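Bench Tips for People Who Teach Robots to Put Things Away

Sudimthorpe Shared Workshop, tips page, updated in April

You have a robot arm, a learning system that wants examples, and a free afternoon. By the end of it you will have a sore shoulder and a folder of recordings in which the arm mostly learns how you hesitate. The tips below come from our own bench and are in no particular order.

Tidy the bench, then untidy it a bit
Our first batch was filmed on a bench so clean you could have operated on it. The trained arm did beautifully until somebody put down a mug. Now we clear away anything breakable, then put a few ordinary things back near the edges and move them between runs. Wipe up crumbs. The arm doesn't mind them but the suction feet do.

Tape is your friend, until it's in the recording
Marking the start position with masking tape saves a lot of squinting. It also teaches the system that tubes live next to tape. Make your mark, set the item down, peel the tape, record. If that's too slow, pencil dots on a scrap of paper under the item will do, and you can slide the paper out.

Throw out fewer fumbles
A grasp that slips and gets fixed is worth keeping, provided you fixed it calmly. A grasp that slips and is followed by eleven seconds of you saying things to the ceiling is not. Of our first 321 recordings we kept 164, and I would defend most of those in court.

Write the label before you start
"Pick up tube, place in rack" takes five seconds to type beforehand. Afterward you'll have a file called test_final_new2 and a theory. We keep a paper pad by the keyboard as well, for remarks like "sun came in" or "elbow."

Go home at 19
Nineteen good runs, then a break. Mfaume, our arm, can go all day, but the person steering it starts cutting corners somewhere past that, and the arm will faithfully cut the same corners forever. Tea helps. Swapping drivers helps more, and two people's habits in the data are better than one person's.

Lighting
Close the blinds or leave them open, but don't change your mind halfway through a set. Then do another set the other way. A desk lamp with a bendy neck gives you a third kind of light for the price of a desk lamp. Point it at the wall if you're working with anything shiny.

Clear plastic, the old enemy
Anything see-through is going to give you trouble, and lab tubes are see-through and round, too. Salent, our recording software, lets you check the wrist view before each run, and you should. Look for where the wall of the tube gives out and the background begins. If you can't find it, the arm won't have much luck either. Turning the tube so the printed scale faces the camera gives both of you something to look at. 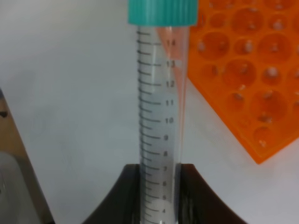 Words and picture: Obadia Nyanda
Bench notes: Santosh Bhatt

A bright rack does half the work. The orange one stands out against a white surface from any distance, and its holes are easy to find. It will also throw a faint pinkish streak down the side of a clear tube, so record with the rack on the left for a while, then on the right, or the system may decide that tubes come with a stripe.

Grip low on the tube and leave the cap free. You want room to lower the thing into a hole without the fingers arriving first. Practice with empties. Santosh practiced with full ones and now owns a different keyboard.

Backing up
Copy the day's files somewhere else before you shut down. We use a plain external drive with Prarilura written on it in marker, after the project, and it lives in the drawer with the good scissors. When the drive gets to 70 percent full, start another one. Leave the scissors where they are.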